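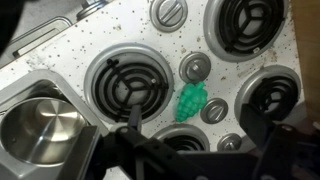
Leokadia Tomaszewski wants to know whether a play kitchen needs four burners when her own apartment gets by on two. It does not need them. Neither does a three-year-old need a sink, a bunch of grapes or a restaurant, but the restaurant opens every morning regardless and somebody has to supply the equipment.

Play & Pretend > Kitchens > Tabletop Stoves > Vumora Four-Burner Stovetop with Sink

Last updated 24/01/2022

Vumora Four-Burner Stovetop with Sink
Item 321
Price: $89

The Vumora is a white play stovetop with four coil burners, four knobs and a square sink on the left, for cooks who prefer to do their dishes an arm's length from the heat. There is no heat. We mention it only so that grandparents can stop asking.

The burners are the old coil kind, a black spiral inside a raised silver-gray rim, with a three-armed support in the middle of each. Children who have only ever met a glass cooktop will ask what the spirals are. You may tell them this is how soup was made in the last century, and feel as old as you like.

The knobs are round and gray, with a raised bar across the face that small fingers can get hold of. They turn. They do not turn anything on. In our experience the cook will set all of them to maximum and leave them there, which is also how Zbigniew Ostrowski from our warehouse makes eggs.

The sink is recessed, has rounded corners and a brushed silver-gray rim, and is not plumbed. Water will get into it anyway. Tip it out, dry it with a towel and say nothing, or it will become a game.

What you get
Stovetop with sink, one piece
Four knobs, fitted
A care sheet, to be lost

What you don't get
Pots, pans and food are sold separately. Green plastic grapes go with any kitchen in the range. We can't tell you how long to fry grapes, but we have been served them many times and the answer seems to be until the guest has finished a phone call.

Cleaning
A white stovetop shows everything. Crumbs, soil from the yard, whatever was in the pocket - the dark specks turn up between the burners and stay there until a grown-up notices. Brush off the dry stuff first with a soft paintbrush, working around the rims, then go over the surface with a damp cloth and a drop of dish soap. A dry toothbrush does the coils. Don't put the stovetop in the dishwasher, don't hose it down, and don't use scouring powder, however satisfying that sounds. Check the screws while you're there and tighten any that have worked loose.

Where to put it
Any low, flat table will do. Leave 20 inches of clear space on the sink side, where the dirty dishes will pile up. The stove is happy on a rug, though the rug may feel differently by April.

Shipping and returns
Ships from our Cenik warehouse in its own carton. Unused stovetops can come back within 20 days. Used ones can't, and we can tell. Spare knobs are stocked: write to Simone Coutinho at the parts desk with the item number, and please look under the couch before you do.

3 comments | 20 shares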